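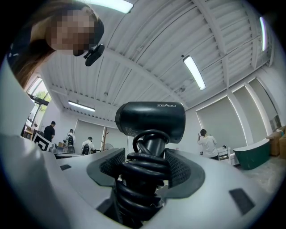

Why does long hair take so much longer to dry than it used to?

Length is most of it. Damaged hair also soaks up more water than healthy hair, so ends that have been bleached or heated for years will stay damp well after the roots are done.

Ayantu Workneh gets the question most weeks at Bekach, the salon she runs with Esperanza Halvorsen. Many of her clients stopped getting regular cuts a few years ago and never went back to short hair. They now have hair down to the ribs and are still treating it the way they did when it touched their shoulders.

"They wash the whole length every day with shampoo," Workneh says. "The ends don't need it. Put the shampoo on your scalp and let the rinse water take care of the rest."

She would like people to towel-dry for longer, too. Her clients tend to rub hard for a few seconds and reach for the dryer while water is still running down their backs. Pressing the hair in a cotton T-shirt, one section at a time, takes out more water and leaves fewer tangles. After that she tells them to wait, get dressed and make coffee.

When the dryer does come out, the roots go first. They are the thickest part of the job and hold the most water. By the time they are dry, the ends often need only a minute on low. Halvorsen holds the nozzle a hand's width away and keeps it moving. She clips the top layer up and out of the way, and says she can tell when a client doesn't, from the flat damp patch at the back of the neck. 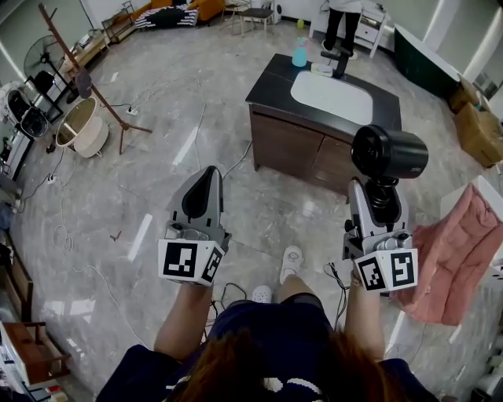 Reddish-brown hair worn forward in two sections.

The two of them disagree about air drying. Halvorsen lets her own hair dry on its own from spring through August and uses heat only in the cold months. Workneh thinks very thick hair shouldn't stay wet for half a day, because the scalp gets itchy and the hair stretches and snaps more easily when it is brushed. Her advice is to dry the roots with warm air and leave the lengths alone.

Money comes up as well. Godfrey Laizer, a client whose hair reaches his belt, spent $237 on a dryer and went back to his old one. The new one was heavier and his arm got tired. Workneh told him what she tells everybody, that a clean filter matters more than the price. Lint builds up on the intake, the air slows down and the motor runs hot. A dry toothbrush clears it.

Trims are still worth having. Bekach suggests one every 3 months for anyone who uses heat often, and fewer for those who don't. Laizer comes in twice a year. He asks for half an inch off, and Halvorsen shows him the half inch on the comb before she cuts.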